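Evangelista (film)

Evangelista is a feature-length comedy-drama written and directed by Florante Padilla and produced by Mylene Ocampo. It follows a retired projectionist who returns to the river town of Wemport to sell his late brother's movie theater and finds that the building has been rented, by the hour, to most of the town. The film runs 179 minutes. Padilla's first cut ran 256, and he has described the difference as "the good part."

Plot

Tomas Evangelista arrives in Wemport on the morning bus with one suitcase and a buyer waiting. The buyer wants the theater empty by September. Tomas discovers that his brother had been leasing the lobby to a barber, the balcony to a choir, and the projection booth to a man who says he is writing a novel. Each of them has a signed agreement. Two of the agreements cover the same room.

The middle hour consists largely of negotiations, several of them about parking. Tomas agrees to screen one last picture before the sale, but the only print left in the building is missing its third reel. The choir offers to sing through the gap. The film ends during the screening, before the gap is reached, a decision that has annoyed audiences ever since.

Production

Padilla wrote the script while working nights at the front desk of a hotel in Clerken, and the hotel's stationery is visible in one scene as the novelist's manuscript. Ocampo, who had produced his two short films, agreed to make the feature on the condition that it be under two hours. The condition does not appear to have been enforced.

Shooting lasted 40 days in Clerken, which stood in for Wemport because Wemport does not exist outside the script. The theater interiors were filmed at the Hastine, a former vaudeville house then being used to store restaurant furniture. The crew moved the furniture out each morning and back each night under the terms of the lease. Padilla later wrote this arrangement into the plot, which required new scenes, which required more days with the furniture.

The choir was played by a real one. Its members had been told they would be needed for a weekend and remained with the production for most of the shoot, and their growing impatience in the balcony scenes was widely praised as ensemble acting.

Release and reception

The film opened at the Hastine, with 1,000 tickets sold over its first run. The theater had been cleared for the occasion except for a stack of bar stools, on which latecomers sat. A projector fault stopped the first evening show during the choir rehearsal, and part of the audience took this for the ending and went home satisfied.

Reviews were warm, if tired. Critics admired the performances and Padilla's patience with minor characters, while disagreeing over whether the parking scenes were a satire of small-town life or simply long. Ocampo has said that she considers the film a success and has not watched it a second time.

A shorter version was prepared for television. Padilla asked for his name to be removed from it, then asked for it back when it won a prize.

See also

Films about movie theaters
Unfinished screenings in fiction
Hastine Theater, Clerken

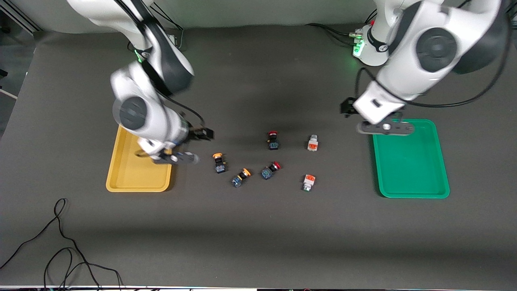

Two white robot arms over a dark grey tabletop with trays and push-button and switch components.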